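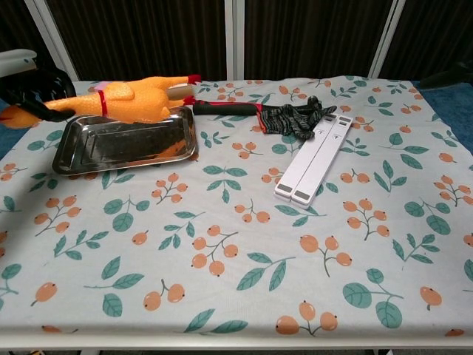 証拠品の保管記録はどこで途切れるのか　ヴィルゴット・ソルベルグ氏に聞く

ダコットデール（Dakotdale）州ルンデ（Lunde）の港湾地区で摘発された密輸組織、いわゆるドルレロ（Drullero）事件の公判で、押収品の一部について証拠採用が見送られた。裁判所が問題にしたのは押収の手続きそのものより、押収から鑑定までの保管記録だった。州の警察監察局はその後、ルンデ中央保管庫の記録を全面的に照合し、台帳と現物の所在が一致しない品目が91件あったと公表している。

ヴィルゴット・ソルベルグ氏は、この照合作業の設計を担当した。警察の鑑識部門に勤務したのち独立し、現在は証拠管理の監査を専門とする。取材は2026年8月3日、ルンデ市内の同氏の事務所で行った。

最初に確認したのは「不一致」という語の範囲である。公表直後の報道では、91件がすべて紛失したかのような書き方が目立った。

「紛失とは別の区分です」とソルベルグ氏は説明する。「台帳に書かれた棚番号と、現物が置かれていた棚番号が違っていた。これが不一致の定義で、現物の大半は同じ建物の中にありました。隣の列に移っていたもの、鑑定から戻ったあと仮置き棚に残っていたもの、親番号の箱にまとめられて枝番の札が外から読めなくなっていたもの。照合の手順では、まず登録上の位置を見て、そこになければその時点で不一致と記録します。捜索はそのあとです」

捜索を経ても所在の説明がつかなかった品目は8件だった。内訳は公表されていない。薬物が含まれているかどうかを尋ねたが、同氏は係争中の事項に当たるとして回答を控えた。

「説明がつかない、という言い方も誤解を招くのですが、報告書ではこの表現を選びました。盗まれたと書くには盗まれた証拠が要る。廃棄されたと書くには廃棄の記録が要る。どちらもない場合、監査人が書けるのは、記録からは現在の所在を導けない、というところまでです」

保管庫で使われている管理システムはブーロ（Buro）という。州内の警察署が順次導入し、ルンデでは紙の台帳からの移行が完了したことになっていた。押収時に品目ごとの番号を発行し、バーコード付きの封緘袋に紐づけ、持ち出しと返却のたびに読み取りを行う。設計上は、読み取りを経ずに品物が動くことはない。

実際には動いていた。原因についてソルベルグ氏は、システムの欠陥と運用の問題を分けて話した。

「ブーロには移動を登録する画面が二つあります。ひとつは個別の品目を読み取る画面、もうひとつは箱単位で一括して移す画面です。箱単位の画面では、箱の番号を読むと、その箱に属すると登録されている品目がすべて新しい棚に移ったものとして処理されます。箱の中身は確認されません。鑑定に出すために一部を抜いた箱を、一括画面で移動させたらどうなるか。鑑定所にあるはずの品目まで、新しい棚にあることになってしまう」

鑑定中の品目には状態を示す符号が付く。一括移動のときにその符号を参照していれば、警告を出すことはできた。しかし導入時の仕様では、警告は任意設定とされていた。ルンデの設定は「表示しない」になっていたという。

誰がその設定を選んだのか。

「記録が残っていません。設定の変更履歴を保存する機能は後の版で追加されたもので、導入時の選択は追えない。当時の担当者への聞き取りでは、初期値のまま使ったという証言と、警告が多すぎて止めたという証言があり、両者は矛盾しています。報告書には両方を載せました。監査の目的からいうと、どちらであっても結論は変わりません。変更を追跡できない設定項目が証拠の所在に影響していた、という事実で足ります」

ドルレロ事件で争点となったのは、倉庫から押収された通信端末と、それに付随する帳簿類である。検察側は端末の通信記録を組織内の指示系統を示す中心的な証拠と位置づけていた。弁護側は、押収後に端末がどこにあったかを時系列で示すよう求めた。

提出された履歴には重なりがあった。ブーロの記録では、端末は保管庫の棚にあった。鑑定所の受領簿では、同じ時間帯に鑑定所の金庫にあった。同一の品目が同時に二か所に存在した記録である。

「弁護人がまず指摘したのは改ざんの可能性ではありません。どちらの記録が正しいかを検察が示せるか、という問いでした」。ソルベルグ氏はこの質問の立て方を評価している。「改ざんを主張すれば、主張した側にある程度の説明が求められる。記録の優劣を問うだけなら、説明するのは記録を出した側です。検察は、鑑定所の受領簿が正しく、ブーロの記録は一括移動による誤りだと述べました。技術的にはそのとおりだと思います。ただし、そう述べた瞬間に、ブーロの記録はほかの品目についても同じ誤りを含みうることになる」

裁判所は端末について、画像複製の作成時に算出されたハッシュ値が後の検証と一致していることを認めながら、複製作成より前の期間の管理が立証されていないとして採用しなかった。ハッシュ値が保証するのは、値を計算した時点以降の同一性に限られる。

この点は一般に理解されにくいのではないか、と聞いた。

「捜査員の間でも理解にばらつきがあります。ハッシュ値が合っているのだから中身は変わっていない、という説明をよく聞きますが、起点が抜けている。押収した日に計算したのか、鑑定所に届いてから計算したのか。その間に端末の電源が入っていれば、中身は自動的に変わります。誰かが悪意を持って触る必要はありません。通信を遮断する袋に入れてあったか、袋の封緘番号が途中で変わっていないか。そういう物理的な記録が、起点までの区間を埋めるわけです」

封緘番号の扱いについても報告書は章を割いている。封緘袋は開封すると再使用できず、鑑定などで開けた場合は新しい袋に入れ、旧袋を同封する。旧袋には旧番号が残るため、開封の履歴を物から読み取れる。ルンデでは、かさばるという理由で旧袋が別の箱にまとめて保管されていた時期があった。

「袋は残っているが、どの品目の袋だったかは番号を台帳で引かないとわからない。その台帳が疑われている状況では、袋の証明力も一緒に下がります。独立した記録が二系統あれば、片方が崩れても他方で支えられる。旧袋を品物と離した時点で、二系統が実質的に一系統になっていました」

照合作業の具体的な手順を聞いた。作業は棚側から進める組と台帳側から進める組に分けて行われた。棚側の組は、棚にある物を端から読み取り、台帳を見ずに一覧を作る。台帳側の組は、台帳の品目を順に呼び出し、登録位置に現物があるかを確かめる。両者の結果は作業中に互いに見せない。

「片側だけでは検出できない誤りがあります。台帳から棚を見に行くと、台帳にない物は見つからない。棚から台帳を引くと、棚にない物は見つからない。会計監査で帳簿と実査を双方向に突き合わせるのと同じで、新しい手法ではありません。違いがあるとすれば、証拠品の場合は読み取りのために動かすこと自体が記録の対象になる点です。監査で箱を開ければ、その開封が履歴に載る。弁護側から見れば、監査も接触のひとつです」

そのため監査班は、品目を袋から出さずに外側の番号だけを読むことを原則とした。番号が読めない場合に限り、保管担当者の立ち会いのもとで外箱を開け、開閉の時刻と理由を記録した。袋自体は開けていない。

重量の確認はしなかったのか。薬物の保管では、封緘袋ごとの重量を測り直す監査が行われることもある。

「今回の範囲には入れていません。所在の監査と内容の監査は別の作業です。重量を測るなら、押収時に同じ条件で測った値が必要になる。風袋を含むのか含まないのか、計量器の校正記録があるのか。比較できる値がないまま測ると、説明のできない差が出て、その差が独り歩きします。まず所在、次に比較可能な値の有無、それから計量という順番を提案しました。計量については州が別途決めることになっています」

保管庫の人員についても質問した。報道では人手不足が原因のひとつに挙げられている。ソルベルグ氏はこれを否定しなかったが、因果関係の記述には慎重だった。

「件数に対して担当者が少ない時期に一括画面の利用が増えた、という相関は確認できます。作業者の立場で考えれば、個別に読み取る時間がないから一括で処理するのは自然な選択でしょう。しかし、人員が足りている時期の記録にも同じ種類の誤りがある。人を増やせば頻度は下がると思いますが、仕様が同じなら種類は残ります」

権限の設計にも話が及んだ。ブーロでは、保管担当者が登録した移動を同じ担当者が訂正できる。訂正の際に理由欄への入力は求められるが、空白文字でも受け付けられる仕様だった。実際、訂正履歴の相当部分で理由欄が意味をなしていなかったという。

「訂正ができることは必要です。人は読み間違えるし、機械も読み落とす。問題は、訂正前の値が通常の画面から見えなくなることでした。データベースには残っていますが、公判に提出される履歴表は画面の出力をもとに作られます。検察官も弁護人も、訂正後の整った履歴しか受け取っていなかった。整った履歴は信用できそうに見えますが、私は訂正が一件もない履歴表を受け取ったら、まず出力の条件を疑います」

監査後、州は履歴表の様式を改め、訂正前の値と訂正者の識別番号を併記するよう通達を出した。一括移動の画面は、鑑定中の符号がある品目を含む箱では使用できなくなった。いずれもシステムの改修を伴い、ルンデでは3月に適用が済んでいる。

既存の記録をどうするかという問題は残る。改修前に一括画面で移動された品目は、ドルレロ事件以外の事件にも及ぶ。確定した判決の扱いについて、ソルベルグ氏は自分の所管ではないと断ったうえで、技術面に限って答えた。

「一括移動の履歴があること自体は、所在の記録が誤っていることを意味しません。箱の中身が全部そろった状態で移したなら、記録は正しい。誤りが生じるのは、抜けがある状態で移した場合です。鑑定所の受領簿、法廷への貸出簿、返還の受領書と突き合わせれば、該当する時間帯は機械的に抽出できます。抽出された品目がその事件で証拠として使われたかどうかは、また別の照合になる。私が渡したのは抽出の手順までで、実施の主体は検察当局です」

検察当局は抽出作業の進捗を公表していない。弁護士会側は、抽出の条件式を開示するよう求めている。条件式が開示されなければ、抽出漏れの有無を外部から検証できないというのがその理由である。開示の是非について意見を求めると、同氏は少し間を置いた。

「条件式には秘密にすべき内容は含まれていません。時間帯の重なりを調べるだけの式です。ただ、抽出の対象になるデータには未公開の捜査情報が含まれる。式とデータを分けて扱えばよいと考えていますが、分けられるかどうかは契約と法令の解釈によります。技術者の意見としては分けられます」

最後に、所在の説明がつかない品目の捜索が続いているかを尋ねた。捜索は継続中で、対象は保管庫の外に移っている。鑑定所、法廷の一時保管室、過去に貸し出しを受けた捜査部署の順に、受領と返却の記録を照合しているという。

「古い案件では、受領簿が紙で、署名が判読できないものがあります。筆跡から担当者を推定することはしません。判読不能と記録して、次の記録に進む。判読不能の欄が続く区間があれば、そこが履歴の切れ目です。切れ目の前後で確実にわかっている時刻と場所を書き出して、あとは州に渡します」

捜索の結果は監査報告書の補遺として提出される。公表の時期は決まっていない。ソルベルグ氏によれば、補遺には見つかった品目の現在位置のほかに、見つかるまでに照会した記録の一覧が付く予定である。

（本文中の発言は、録音をもとに編集部が日本語に訳し、ソルベルグ氏の確認を経たものです。係争中の事件に関する個別の品目番号は掲載していません。）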